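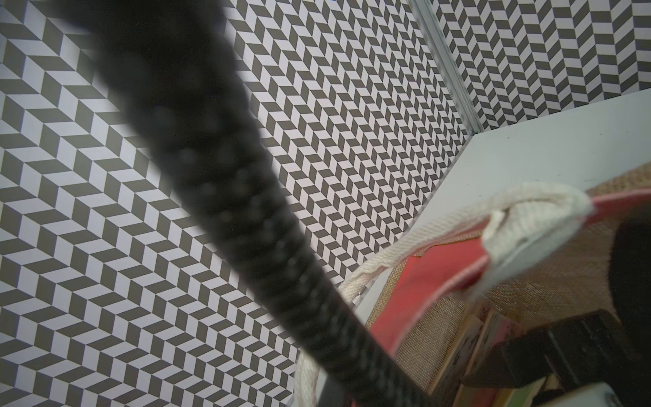 **Does a pile of altcoin price calls tell you which coin will go up next?**

On the evidence in this repo, it tells you which coin went up last. Most of the calls in here were written after a big move and assume more of the same.

# namow-calls

Price predictions for small and mid-size crypto tokens, pulled from newsletters, blogs and public chat channels, then matched against what the price did later. 3,000 calls were collected. 2,000 made it into the release. The section on dropped rows explains where the rest went, and you should read it before you quote any number from here.

## What's in it

| File | Contents |
|---|---|
| `calls.csv` | one row per prediction |
| `sources.csv` | one row per outlet, with a type code |
| `prices.csv` | daily closing prices in US dollars |
| `dropped.csv` | rejected rows and the reason code |

Columns in `calls.csv`:

- `call_id`
- `source_id`
- `token` – ticker at the time of the call, so renamed tokens show up under the old one
- `direction` – up, down or flat
- `target` – price target, if the author gave one
- `horizon_days` – blank if no date was given
- `price_at_call`
- `price_at_horizon`
- `paid_flag` – see below, and don't trust it much

## Where the calls come from

Two of the sources are paid newsletters, Ciria and Steyn, whose archives we had as ordinary subscribers. Their text isn't included. You get our coding of each call and nothing you could use to rebuild the article. The remaining sources were free to read when we collected them. Several have since taken pages down, mostly pages with targets that were missed by a mile. Draw your own conclusions.

Prices come from the Bulano feed. It's one feed. For thinly traded tokens the closing price can rest on a handful of trades, and we haven't checked it against a second provider.

## Dropped rows

A call was dropped if:

1. it couldn't be wrong ("could see major upside or a correction")
2. it repeated an earlier call from the same source word for word
3. the token had no price on the day of the call

The first rule threw out the most. Two readers coded each row, and where they disagreed a third broke the tie. That happened 337 times, so "couldn't be wrong" is a judgment and other people would draw the line elsewhere. All the rejects are in `dropped.csv` if you want to redo it.

## Known problems

**Blank horizons.** Plenty of authors never say when. We score these at 90 days. That number is a choice we made, and changing it changes the hit rate. If someone shows you a hit rate from this data without naming the horizon, ignore it.

**Dead tokens.** 310 calls are for tokens that stopped trading before the horizon ran out. `price_at_horizon` is set to zero for those. An earlier version left them blank, and every average looked healthier as a result. Anyone still using v1 should stop.

**Survivorship in the sources.** Newsletters that folded before we started aren't here. The ones that folded probably weren't the good ones.

**The paid flag.** It is set only when the author disclosed a payment or a holding. A zero means no disclosure was found. It does not mean no money changed hands, and a chart comparing "paid" with "unpaid" calls will mislead people.

**Bull market weighting.** Writers publish more when prices are rising. The up calls bunch together in a few busy stretches, so they aren't independent tests of anything. Treating every row as a fresh draw will give you error bars that are far too small.

## Please don't

- Rank the sources and publish the top one as a winner. With this many outlets, somebody was going to look good by luck.
- Train a trading bot on it. People have asked. Fees and slippage aren't in here, and neither is the gap between reading a call and getting a fill.
- Treat any of this as investment advice.

## Loading

```
import pandas as pd
calls = pd.read_csv("calls.csv", dtype={"token": str})
```

Keep the `dtype` part. A few tickers are all digits and pandas will turn them into integers.

## License

CC BY 4.0 for our coding. The price file falls under the feed's own terms, which are in `PRICES_LICENSE`. Corrections go in the issue tracker – include the `call_id` and a link to the original if it's still up.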